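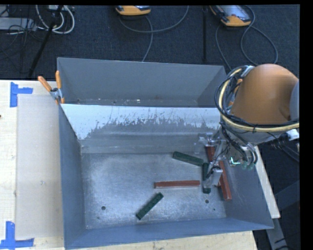 Flanach says the July egg counts can't be right, the ewes look fine and nobody up there has seen a dirty tail all season, so could we please run the lot again before anyone uses the word resistance in front of the trustees.

2020-10-09, parasitology, wet lab

OK. Running the lot again. Notes as I go, will tidy later (won't).

What we have from July, for anyone picking this up cold: pre-treatment mean 529 eggs per gram, post-treatment mean 337. White drench, given by weight, checked on the farm scale. If those hold up the drench is barely working at Flanach. If they don't hold up then I want to know which step went wrong, mine or theirs.

Things that could be wrong, in no order:
– under-dosing. Scale was last checked when? asked, no answer yet
– drench gun not calibrated. They say it was. Into what, a measuring cylinder or the bottom of a cup
– post samples pulled too early
– pre and post samples not the same animals. I think this is the real worry. Tag list for the post round has two tags I can't find on the pre list
– me, reading tired. Possible. The last slides in July were done late

Looking fine doesn't tell us much, adult ewes can carry a fair burden and look like show sheep. Said so in my reply, more politely.

Retained feces in the cold room are too old to recount for this, eggs will have hatched or collapsed by now. So a rerun means fresh samples plus going back over the July bench sheets. Started with the sheets while the flotation solution was mixing.

Bench sheets: arithmetic is right on all but one. That one I multiplied by the wrong factor, wrote the count for one chamber and then used the two-chamber multiplier. Corrected mean barely shifts, individual ewe drops to 300 from twice that. Annoying but does not rescue the drench. Initialed the correction and left the old number readable.

Fresh bags from Flanach came in on the morning van. Condition good, cool, air squeezed out. Labels a mess again, ballpoint on wet plastic. Two unreadable, set aside, not guessing. PLEASE can we send them the pencil tags next time, there is a whole box in the drawer under the balance.

Method same as July so we can compare:
weigh, saturated salt, mix, strain, fill both chambers, leave to float five minutes, read on low power. Strongyle type eggs only go in the count. Nematodirus in its own column, coccidia noted as present or not and no more than that. Density checked before starting and again after lunch, had drifted a little low after lunch, topped up with salt and redid the slide I'd just filled.

Second reader did every third slide blind. We agree well enough. One slide we didn't, turned out to be an air bubble problem along the grid line, refilled and then fine.

Highest single ewe today 700. Same tag was high in July. Would like larval culture on her and on a pool of the others, pots set up in the warm cabinet, vermiculite a bit wet in the first pot so added more feces. Lids on loose. Don't anyone tighten them. Whoever is in next, just open them for a minute, look for mold, mist if dry.

Thought while reading: if it's mostly Teladorsagia then the Balimness results from last year start to look like the same story. Rams moved between the two farms, I'm fairly sure, need to check the movement book. Balimness only ever did the one round though and no controls, so careful.

Ancombe as a comparison flock? They have not used white drench for years as far as I know, closed flock, and they answer the phone. Emailed. Would need a proper design this time: untreated group, same tags both rounds, dose to the heaviest in the group, gun checked into a cylinder in front of one of us.

Baumgartner centrifuge still making the noise. Not needed for this but the fluke sediment work will want it. Fault sheet is taped to the lid, has been there a while, nobody has come. Use the small one and balance it proprely.

Reply to Flanach, sent before going home: one sheet corrected, mean about unchanged in any way that matters, fresh counts are not low, culture result to follow once the larvae are out. Asked them again for the tag list and the scale check. Did not use the word resistance. Did use "reduced efficacy", which they will probably like just as much.

To do
– ring re tag list
– pencil tags in the next kit!!
– order chambers, one has a scratch right accross the grid
– movement book, rams, Balimness
– ask whether the trustees' paper can wait till culture is read
– salt, last bag open

Pots checked again on the way out. Cabinet temp steady.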